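**Budgeting for hands on a two-armed unit - spares or service plan?**

Mireille Courtois
Quoted by Jollport for basket-to-machine handling. Spare hand is $985, the Fidgate service plan $265 a month. Which goes in the February budget?

**Lesego Masilela**
Buy the spare. Over 18 months the plan costs far more than one hand. Check three items before you sign:

- finger replacement priced separately
- cable sets included
- freight both ways

Budget for floor-level work too - low baskets mean a long reach down. 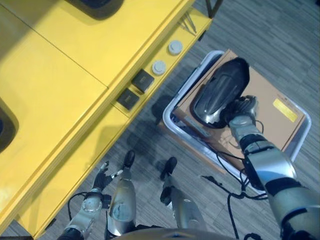 Ask for the payload rating at full reach, in writing.

**Manalo**
We just got the plan. No complaints.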